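Greltar Two-Arm Simulator — User Guide
Section 4: Setting Up the Tabletop Practice Room

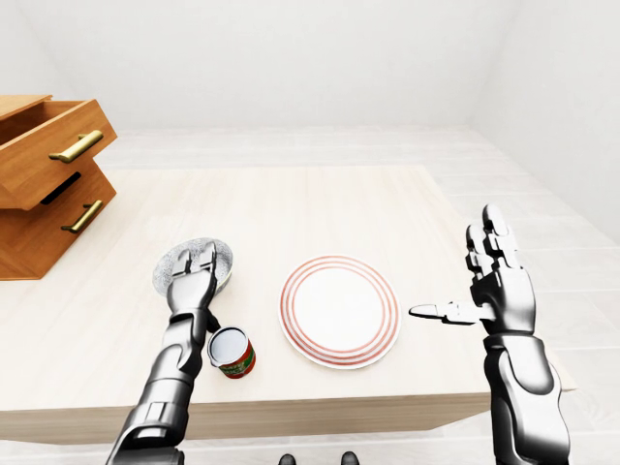

4.1 Before you start

This section explains how to load the practice room, place the objects and check both hands before you run your first task. It is written for users who have already installed the Greltar software and made a user account (Section 2). You do not need a physical robot for any step here.

You need:
A computer which passed the graphics test in Section 2
The Stinda object pack, unzipped into the objects folder
A pair of Vaughan hand controllers, charged
Free disk space for recordings

Note: The object pack must be the one delivered with your license. Objects from an older pack will load, but their weight values are different and the grasp may feel wrong.

4.2 Loading the room

1. Start the program and wait until the start screen shows the word Ready.

2. Open the Rooms menu and choose Tabletop, Plain. The room has white walls, a tiled floor and one light wood table.

3. Press Load. The first loading can take up to 94 seconds. Please do not press the button again during this time, or the room will be loaded a second time in the memory.

4. When the room is open, choose View, then Robot Eyes. You now look down on the table from the robot's position, with the arms coming up from the near side.

5. Set the view angle to 110 degrees. With a smaller angle you may lose sight of the drawer cabinet at the left end of the table.

4.3 Placing the objects

1. Open the Objects panel and choose the set named Kitchen A. It contains the shallow silver bowl, the striped plate and the can with the red label. The small two-drawer cabinet comes with the room.

2. Press Place. Keep the default layout for your first task: plate near the middle, bowl to the left of it, can on the near side of the bowl.

3. If you want to move an object, click it and drag it on the table surface. Keep it inside the reach line, which appears in blue while you drag.

4. To open a drawer, right-click its handle and move the slider. The drawers can be opened separately and stay where you leave them.

Caution: Do not place one object inside another while physics is running. The objects can push each other away with high force and fall from the table. Pause physics first (key P).

4.4 Checking the hands

1. Take one controller in each hand and hold them still in front of you until the program confirms both.

2. Move your left hand slowly over the bowl, palm down. The simulated hand should follow without shaking.

3. Raise your right hand beside the plate, fingers up and palm facing left. Check that the thumb moves separately from the four fingers.

4. Close and open both hands 2 times. If a finger stays behind, go to Tools, Hands, Calibrate and repeat from step 1.

Note: The wrist stops before your own wrist does. This is correct — the joint limits are taken from the Plodunach arm model and should not be changed for normal work.

Caution: You cannot see your real surroundings while you wear a headset. Keep the space in front of you clear of furniture and cables.

4.5 Saving the layout

1. Choose File, Save Layout and give a short name without spaces.

2. Load the layout again once, to check that every object is in its place.

If an object is missing after loading, see Section 9, Error List. For questions on this section, write to Brian Mfinanga through the support form and attach your layout file.

Section last changed: September 16, 2018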